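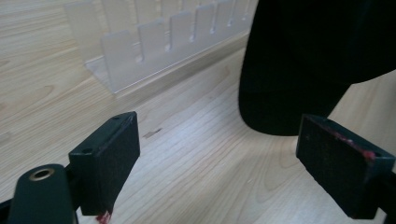
Lists > Desk & Storage > February

Posted by Zewditu Berhe, 4:10 pm

Crisanto Ignacio wrote:
> The Grorkberg rack fixes a messy table for good. Stand your
> pouches in the slots and they stay upright. I've had mine
> 2 months and would buy it again.

Crisanto, I'm not convinced. A rack with narrow slots is fine for envelopes. A soft bag is another matter. It slumps, it bulges, and you end up cramming it in with both hands. I'd like to hear from anyone who keeps cloth pouches in one and still likes it after a year.

My black one stands up by itself anyway.

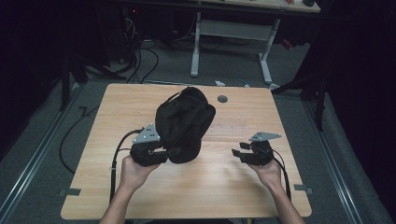

Black fabric bag on the light wooden table, desk behind.

Ka-ming's answer last time was to buy a second rack. The list archive has 961 messages on storage and I bet half of them end that way. I'd sooner put the bag in a drawer and have the tabletop back.

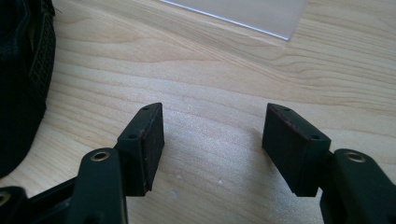
Bare wood between the pads.

Also, does the Lagman version have wider slots? Their page says "roomy" and gives no measurements. If Divina still has hers, could she put a ruler on it before I spend anything?

Zewditu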